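Clothes and Where They Go
A page for young readers from the Teredport Children's Library

Every piece of clothing in a home needs a place to rest when no one is wearing it. Some families use a closet built into the wall. Others use a wardrobe, a tall piece of furniture with doors. Many people also use drawers, hooks, or shelves. This page explains how clothes and other pieces of cloth are sorted, folded, and put away.

What is fabric?
Fabric is another word for cloth. Most fabric is made from very thin strands called fibers. The fibers are twisted together to make yarn or thread. The yarn is then woven or knitted.

In woven fabric, the threads cross over and under one another, as in a basket. Bed sheets and many shirts are woven. In knitted fabric, the yarn is pulled into rows of small loops. Sweaters and most socks are knitted. You can feel the difference by pulling gently on each one. Knitted fabric usually stretches more.

Why do clothes have folds and creases?
A fold is a place where cloth bends over itself. A crease is a line that stays after the cloth has been bent or pressed for some time. When a shirt lies in a heap, its own weight presses on the folds underneath, and creases form there. Cotton and linen crease easily. Wool tends to spring back.

Sorting comes first
Before anything is put away, it should be sorted. Karthikeyan Reddy, who teaches the library's home skills class, asks children to make one pile for each kind of clothing. Shirts go together, pants go together, and socks wait until the end so that they can be matched in pairs.

Clothes may also be sorted by color. Color matters most on washing day. A new red shirt may lose a little of its dye in the water, and the dye can turn white socks pink. Dark clothes, such as black pants, are usually washed with other dark clothes.

How to fold a T-shirt
Lay the shirt face down on a bed or a clean table. Smooth it with your hands, starting at the middle and moving outward. Fold one side in toward the center, with its sleeve. Fold the other side in to match. Bring the bottom edge up to the collar. The shirt is now a small rectangle and can be placed in a stack.

To hang or to fold?
Coats, dresses, and dress shirts are often hung. Heavy sweaters are better folded, as a hanger can stretch the shoulders out of shape. Large pieces of cloth, such as blankets, are folded in half several times. Two people can do this more easily than one, each holding two corners.

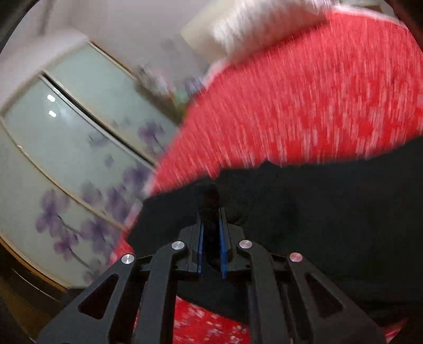
Why do people put mothballs or cedar in with wool clothes?
Some moths lay their eggs on wool, and the young insects that hatch from the eggs eat the fibers and leave holes. The smell of cedar may help keep moths away. Mothballs are poisonous, and children must never touch them.

Words to know
Fiber: a very thin strand used to make thread or yarn.
Dye: a substance that gives cloth its color.
Hem: the edge of a piece of cloth, turned under and sewn.
Wardrobe: a tall piece of furniture for keeping clothes.

Written by Teodoro Gallardo for the Teredport Children's Library. Page last reviewed Feb 11, 2024.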